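The Tea Seller Who Doesn't Believe in Wellness Tea

The owner of Cestomeo, a small tea importer in Batedbridge, has been in the business long enough to have watched several miracle leaves come and go. She asked to be identified only by her trade. Her wholesale customers sell a lot of the stuff she is about to complain about, and so, up to a point, does she.

"I carry two detox blends," she told me before I had my coat off. "I'd drop them tomorrow if people stopped asking. What is it supposed to take out of you? I've put that to three suppliers and got three different answers, and one of them was 'heaviness.'"

I had come on a Thursday afternoon expecting a sales pitch. Most people who sell tea for a living will tell you it calms you down, wakes you up, helps you lose weight and keeps you sharp into old age, often on the same label. She has no patience for it. Tea has caffeine, she said, and it tastes good, and you drink more water than you otherwise would. Past that she wants to see some paperwork.

Her stock list runs to 139 teas. I asked how many of those a normal person could tell apart with the labels off, and she laughed.

"A normal person? Maybe a dozen, and I'm being kind. I'm not sure I'd get through all the black teas myself on a bad day. There's a real difference between a good one and a poor one. Between a good one and one that costs four times as much, I have doubts."

That is an unusual thing to hear from someone who sells the one that costs four times as much. When I said so, she shrugged. People pay for the tin, in her view, and for the story about the hillside. She has visited hillsides. Some of them were lovely, and the tea was ordinary.
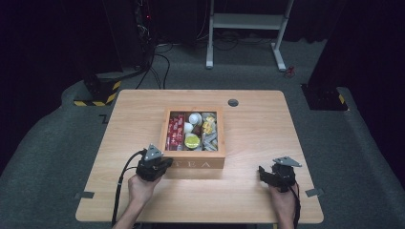
A wooden tea box packed with packets.

We moved on to tea bags, a subject on which I had assumed she would be a snob. She isn't, or says she isn't. She drinks bagged tea at home most mornings — strong, with milk — and keeps the loose leaf for weekends.

"The bag isn't the problem. Cheap leaf in a bag is the problem, and you can get cheap leaf loose as well. Look at what's in there and how old it is. If the box doesn't tell you when it was packed, ask yourself why."

I pushed her a little on this. Cestomeo's own boxes gave no packing date until last June. She admitted it, not very happily, and said the printer had quoted her a silly price for adding one. I am not sure a date stamp costs as much as all that, but she has it on the boxes now.

She was harder on the subscription companies. Lusivton, which mails its members a new selection every month, came in for several minutes of it. Her complaint is that nobody gets through that much tea, so the stuff sits in a cupboard going flat. "They aren't selling you a drink. They're selling you a parcel." I pointed out that she offers gift boxes every winter. Those, she said, are bought once.

Before I left she made us a pot of Kwan, a dark oolong she is thinking of taking on. The importer's sheet promised notes of plum, honey and wet stone. She read it aloud in a flat voice and poured. I got something like toast. She thought possibly plum, if somebody had mentioned plum first.

"That's how most of this works," she said. "You read the word and then you taste it."

She gave it about two minutes more in the pot and tried again. It was a bit bitter by then. She hadn't decided whether to order any, and she wanted to see the price per kilo in writing before she talked to them again.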